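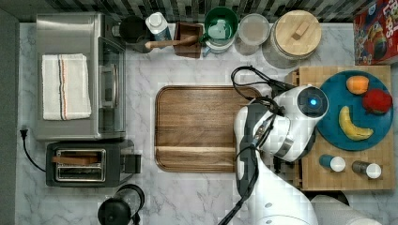 Does a walnut tray need a different finish from the one on the maple boards? The same oil works on both, only the walnut wants a thinner coat and a longer wait before it gets buffed.

Workshop notebook, February, 7:40 a.m.

Coffee is on and I am in a very good mood about trays. The raised-rim tray has been out on the kitchen counter and I keep walking past it and stopping. The grain runs the long way, the corners are rounded, and that lighter strip along the one end makes the rest of the brown look twice as warm. I argued for trimming the light strip off. I was wrong and I'm putting it in writing!

Batch is called Geagea in the log, so anyone looking for the cutting notes should look there and not under Urnen (Urnen is the end-grain boards, see further down).

Rim

The rim was the part I worried about. First try in the last batch was too tall and your knuckles hit it every time you reached for a cup. Took it down by 2 mm and it is so much nicer in the hand. Still high enough to stop a spoon from sliding off. I would not go lower. Inside corner where the rim meets the floor of the tray: small round scraper first, then paper wrapped on a dowel. Don't use the sanding block in there, it leaves a flat spot that only shows up after oil, and then you get to start over, ask me how I know.

Sanding order for the floor of the tray was 80, 120, 180, then wet it, let the grain stand up, and knock it back with 200. I skipped the wetting step on one of the offcuts to compare and the offcut went fuzzy as soon as a damp cloth touched it. Keep the wetting step.

Oil

Using the Clultent oil, the thin one in the tin, not the paste. First coat goes on heavy enough to look glossy, fifteen minutes, wipe everything off. Everything. Then 72 hours before the second coat. I know the shelf is crowded and it's tempting to go sooner, but the piece I rushed stayed tacky under the rim for a week.

Smell is gone by the third day, at least to my nose. Would like a second nose on that.

Counter trial

I like judging kitchen things in a kitchen. Under the shop lights walnut goes a bit gray and sad, and I start fiddling with things that don't need fiddling. Up on the white marble it looks like what it is. The checkered board next to it was a good neighbor too, all that busy pattern and then the plain long grain of the tray. And the teal plate! I had it down as too loud for wood this dark, but with the apple and the banana on it the color was terrific. If we ever do a table at the spring market I want that plate along.

Things to try on the tray this month:

- breakfast for one, carried up the stairs by somebody other than me
- the two little shakers lying on their sides, to see whether they roll into the rim and stop or ride up it
- a full mug, off center, lifted by the short ends
- something wet left on it overnight (use the offcut for this, please, not the tray)

On lifting: there are arguments for cut-out handles. I still say no. The rounded corners fit the palm and I love the unbroken edge. But if the full mug test goes badly I'll listen.

Urnen boards

End grain drinks oil like nothing else in the shop. The test board took four coats before it stopped going dull between wipes. Glue lines all tight when I ran a fingernail across them. One square near a corner is a hair proud, you can feel it and you can't see it. Card scraper, two strokes, don't get carried away.

Somebody asked whether boards can go in with the dishes. No, no, a thousand times no. Hand wash, stand on edge, done. I'd put that on the care slip in bigger type.

Stock

Zivel delivered the walnut. Ticket number 1084, taped inside the cupboard door. Two of the planks have a pale edge much like the one on the tray, and I have put those on the top rack with chalk marks so they don't get ripped for drawer sides. I'd like to match the pale edge up deliberately next time, same end on every tray in the batch, so they look like relatives when stacked.

Also low on: wiping rags, 120 paper, the good pencils (where do they go?). The dowel I use for the inside corners is nearly sanded through from the wrong side, so cut another.

4:15 p.m. -- came back to it with fresh eyes. Still love it. Found one faint cross scratch near the left end, only visible with a lamp held low. Leaving it till after the second coat, since I may be the only person alive who'd hold a lamp to a tray. Underside still needs its stamp. Warm the iron longer than you think for walnut, the last mark came out pale on one side.

Next entry will have the mug results.

3 comments | 11 shares

Contact the workshop | © Geagea workshop notes | Back to top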